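**보도자료**
배포: 7월 11일 일요일
배포처: 그리마노 유역보전협의회 사무국 (펜빌)
배포 즉시 보도 가능

# 그리마노 유역보전협의회, 본드라체크 습지 보전협약안 공개

## 대상 면적 1,702헥타르, 9월 말까지 의견 접수

그리마노 유역보전협의회(이하 협의회)는 그리마노강 하류의 본드라체크 습지와 주변 농경지를 대상으로 한 자발적 보전협약안을 공개하고 의견 접수를 시작한다고 밝혔다. 협약안이 적용되는 면적은 모두 1,702헥타르이며, 습지 본체와 범람원, 배수로를 끼고 있는 논과 목초지가 포함된다. 참여를 원하는 토지 소유자와 임차농은 9월 말까지 협의회 사무국에 의향서를 낼 수 있다.

이번 협약은 토지 매입이나 용도 변경을 전제로 하지 않는다. 소유권과 경작권은 그대로 유지되고, 참여자는 협약 기간인 8년 동안 배수로 준설 시기 조정, 물가 완충 식생대 유지, 겨울철 담수 등의 관리 항목 가운데 자신의 토지에 맞는 것을 선택한다. 관리에 드는 비용과 줄어든 소득은 쿠넨트 보전기금에서 보전한다. 지급 단가는 토지 이용 유형별로 다르게 정했으며, 세부 표는 협약안 부속서에 실려 있다.

에밀리아 미쿠시 협의회 사무국장은 "습지 수위는 주변 농지의 배수 방식에 따라 크게 달라진다. 습지 안쪽만 관리해서는 여름철 수위를 유지하기 어렵다는 점이 그동안의 조사에서 확인됐다"고 말했다.

협의회는 지난해부터 농업인 단체, 어업인 단체, 환경 단체, 마을 대표 등 55개 단체의 서면 의견을 받아 협약안을 작성했다. 초안에 있던 일률적인 배수 중단 기간은 의견 수렴 과정에서 삭제됐고, 필지별로 수위 기준을 정하는 방식으로 바뀌었다. 목초지의 첫 베기 시기도 번식 조류가 확인된 구역에만 늦추도록 조정했다. 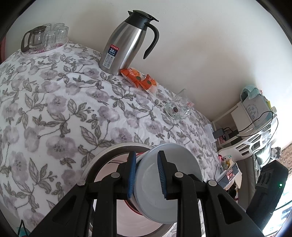 의견 접수 기간에는 마을별 설명회가 함께 열린다. 설명회는 펜빌 읍내와 강 건너편 마을에서 번갈아 진행되며, 협약안 설명이 끝난 뒤 필지별 개별 상담이 이어진다. 상담을 받으려는 사람은 지번을 확인할 수 있는 서류와 최근의 경작 현황 자료를 가져오면 된다. 설명회와 상담에는 일회용 컵을 두지 않으며, 차는 유리 찻주전자에 담아 유리컵과 함께 둥근 쟁반에 차려 낸다. 협의회는 장소를 제공하는 마을에 다과 준비 비용을 따로 지급한다. 교통편이 필요한 고령 농업인은 사무국에 전화로 미리 신청할 수 있다.

협약안의 주요 내용은 다음과 같다.

- **수위 관리:** 필지별 기준 수위를 정하고 배수문 조작 기록을 남긴다. 집중호우가 예보되면 참여자는 사전 승인 없이 배수문을 열 수 있다.
- **완충 식생대:** 배수로와 하천변에 풀과 관목이 자라는 띠를 유지한다. 폭은 경사와 토양에 따라 정하며 이 구역에는 비료와 농약을 쓰지 않는다.
- **겨울철 담수:** 수확이 끝난 논에 물을 가두어 철새의 휴식지로 쓴다. 담수 시작일은 참여자와 협의회가 매년 합의한다.
- **조사 출입:** 조사원은 방문 전에 날짜와 경로를 알려야 하고, 가축이 있는 목초지에는 참여자의 동의를 받아 들어간다.
- **해지:** 참여자는 협약 시작 후 2년이 지나면 위약금 없이 협약을 끝낼 수 있다. 상속이나 매매가 있을 때는 새 소유자가 승계 여부를 선택한다.

하류에서 목초지를 경작하는 에드가르도 사르미엔토 씨는 지난해 의견 수렴 때 배수문 조작 조항의 수정을 요구했다. 그는 "비가 많이 올 때 허락을 기다리다가는 풀을 다 잃는다. 호우 때 바로 열 수 있게 바뀐 것은 다행이지만, 지급 시기가 늦어지지 않는지는 더 지켜봐야 한다"고 말했다.

지급 시기에 대해 협의회는 연 1회 사후 정산 방식이던 초안을 바꿔 봄과 가을에 나누어 지급하기로 했다. 봄 지급분은 이행 점검 전에 선지급하고, 가을 지급분은 점검 결과를 반영해 조정한다. 점검에서 미이행이 확인되면 먼저 시정 기간을 두며, 이 기간 안에 이행하면 감액하지 않는다.

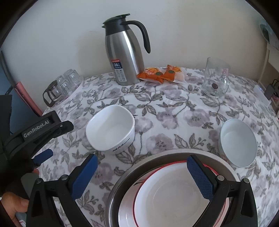 협약안에는 습지 인근 숙박업소와 식당, 마을 부엌이 참여하는 생활오수 저감 항목도 들어 있다. 펜빌 동쪽의 일부 마을은 공공하수도에 연결되지 않아 개별 정화조에서 나온 물이 배수로를 거쳐 습지로 들어간다. 협의회는 정화조 점검 비용을 지원하고, 기름기 있는 배출수를 줄이는 방법을 안내한다. 스테인리스 그릇이나 접시에 남은 음식과 기름은 씻기 전에 닦아 내고, 세제는 인 성분이 없는 것을 쓰도록 권한다. 권고 사항이므로 지키지 않아도 지원금이 줄지 않는다. 정화조를 교체해야 하는 가구에는 별도의 융자 안내문을 보낼 예정이다.

수질과 생물상 조사는 협약 기간 내내 이루어진다. 조사를 맡은 올가 코우베크 연구원은 "영양염류 농도와 수위, 번식 조류의 둥지 위치를 같은 지점에서 반복해 기록할 것"이라며 "개별 농가를 식별할 수 있는 자료는 공개하지 않는다"고 설명했다. 조사 결과는 유역 구간 단위로 묶어 해마다 공개하며, 원자료 열람은 협의회의 자료 관리 규정에 따른다.

쿠넨트 보전기금의 리스 포마레 기금운용 담당은 협약 기간 전체의 지급 재원이 별도 계정에 예치된다고 밝혔다. 참여 면적이 예상보다 많을 경우에는 습지와 맞닿은 필지, 주배수로에 접한 필지 순으로 우선 체결한다. 나머지 필지는 대기 명단에 올리고 이듬해 예산에서 다시 심사한다.

협약안은 법령에 따른 보호구역 지정과는 별개로 추진된다. 협의회는 협약 참여 여부가 향후 보호구역 지정 심사에 자료로 쓰이지 않는다는 조항을 본문에 넣었다. 어업권과 관련한 사항은 이번 협약의 대상이 아니며, 하구 어업인 단체와의 협의는 따로 진행하고 있다.

### 의견 제출 방법

협약안 전문과 부속서, 필지별 지도는 협의회 사무국과 펜빌 공공도서관에서 열람할 수 있다. 의견은 우편이나 방문으로 제출하며, 설명회 현장에서도 서면으로 받는다. 익명 의견도 접수하되 답변서는 이름과 연락처를 적은 경우에만 발송한다. 접수된 의견과 검토 결과는 최종안과 함께 공개된다.

### 그리마노 유역보전협의회

그리마노강 유역의 수질 개선과 습지 보전을 위해 농업인, 주민, 연구자가 함께 운영하는 비영리 단체다. 유역 수위 관측망을 운영하고 있으며 배수로 관리 교육과 하천변 식생 복원 사업을 한다.

**문의:** 협의회 홍보담당 타티아나 베드나리크
취재 및 현장 방문 신청은 사무국에서 평일 업무시간에 받는다. 번식기 습지 안쪽 구역은 출입이 제한되므로 촬영을 원하는 언론사는 사전에 경로를 협의해야 한다.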